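Po-yen Choi wrote:
> Does the grid tray go back in before the shelves,
> or after? And is the rear vent meant to stay clear?

Tray last. It can wait on the black table, compartments up.

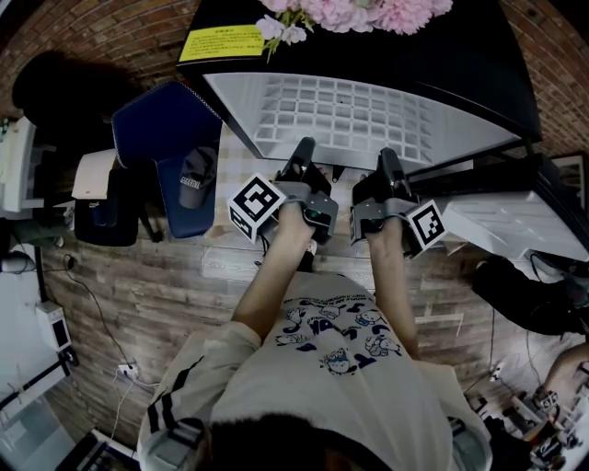

Photo: Li-hua Lo / Sukolness

Keep the peonies at the back of the table -- pollen sticks to the grid. The white stepped rack can stay on the right. 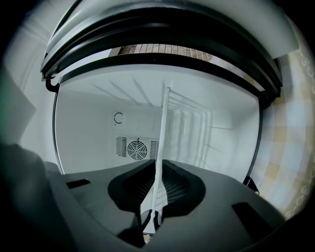 As for the vent, yes, leave the slots and the round fan grille clear. Allow 2 inches. Shelves go on the side ledges, lowest first. Wipe the gasket ridges before closing.

Li-hua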